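Bench-scale automation budgeting

Bench-scale automation budgeting is the practice of estimating what a small robot workstation will cost to buy, set up and keep running. It usually covers one or two light arms, their grippers, cameras, a table and a computer. The term is used mostly by small workshops and teaching labs, and its methods are looser than the name suggests.

Price and cost

Sellers tend to quote the arm alone. A gripper listed at 1,200 dollars may ship without cables, mounting plates or spare fingers, and buyers often learn this from the second invoice. The Flinbridge worksheet, a planning form passed among small shops, has 74 lines, of which the arm takes up two. Supporters call it thorough. Critics note that most of its lines are guesses filled in by the person who already wants the machine.

Labor is the weakest part of nearly every plan. Vendors such as Remiletti describe setup as a matter of an afternoon. Precious Agbayani, who reviewed purchase files for the Umali workshop, found that setup and repair took about 40 percent of first-year spending there. Her sample was a single workshop, and the figure has been repeated far more widely than it deserves.

Two arms or one

A second arm doubles more than the purchase price. It adds a second gripper, often a second wrist camera, more cable and more hours of calibration. The usual argument for it is that some objects need to be held from both sides. Whether a buyer's own objects do is a question many plans skip, and a one-arm trial is cheap by comparison.

Trial tasks

Before signing, cautious buyers ask to see the work done with ordinary items. Small shiny containers, thin handles and soft pads are common picks, and a reflective surface is often said to be hard on cameras. A single good run proves little - buyers should ask how many attempts came before it.
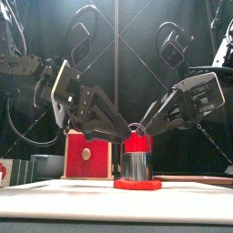
Running costs

Fingers, cables and camera mounts are normally treated as consumables, though few first budgets list them. The Inusitz method sets aside a fixed yearly sum for parts, 3,110 dollars in its original version, with no clear account of where the number came from. Plans drawn up in October to use leftover money are especially prone to leaving this line blank.

See also: Equipment leasing; Payback period; Total cost of ownership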